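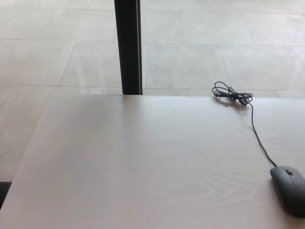
Slide 1. Table two, mouse with its cord still bundled.

Hi everybody, thanks for coming back from the coffee. I'm Mervyn Inskip, I coach the after-school robotics club at Whiteley, and I've got twenty minutes to tell you how a bunch of ninth and tenth graders spent a winter teaching an arm to tidy a desk. (Wait for the door to close. It squeaks.)

Leave slide 1 up for a bit. Ask the room: how would you pick up that mouse? Let a few people answer. Somebody always says "from the top." Then ask what you'd do about the cord. The kids had a plan for the mouse by the end of the first meeting and were still arguing about the cord in February.

The project is called Brutari. The kids named it and I've stopped asking. The task sounds tiny: one object on a table, move it to the tray, don't drag anything onto the floor. We borrowed the rules from the Jusard student challenge and then made them a little meaner, with corded objects allowed.

Slide 2, the numbers. We logged 274 practice runs, and 167 of them counted as clean. A clean run means the object is in the tray and the cord is in there with it. Don't rush this part! The first time I gave this talk I skipped the definition and got four questions about it.

Point back at the coil. Black loops, a shadow under them, and part of the bundle sticking out past the back edge of the table. Our first detector drew its box around the mouse and ignored the wire completely. The second one loved shadows. We ended up with 2,152 labeled pictures, all labeled by students, mostly on Grestex laptops that take forever to wake up — bring snacks if you try this.

Story about the labeling fight. Half the club wanted mouse and cord as one object, half wanted two. Hélène Petrenko, who teaches art across the hall and helps us out, had them draw it both ways on paper and hand their drawings to the other side. Two labels won. Tell it slowly, people like this one.

Slide 3, what went wrong. Pale table, pale floor tiles: the edge finder kept losing the back of the table. The wood grain has those oval swirls in the corner near the mouse too, and we had a version that was very sure they were something to grab. I still have a soft spot for that version.

If I'm over time, skip slide 4 (gripper pads) and go right to 5.

Slide 5, what I'd do again. Start with one object. Let the students write the rules for a failed run before anybody writes code. Print the failures and tape them up. We had 233 sheets on the wall at one point and the kids went over to look at them every single day.

Questions. Likely ones: cost (handout, back page), age range, can we have the pictures (yes, email me).

Thank Hélène. Pick up the clicker on the way out this time.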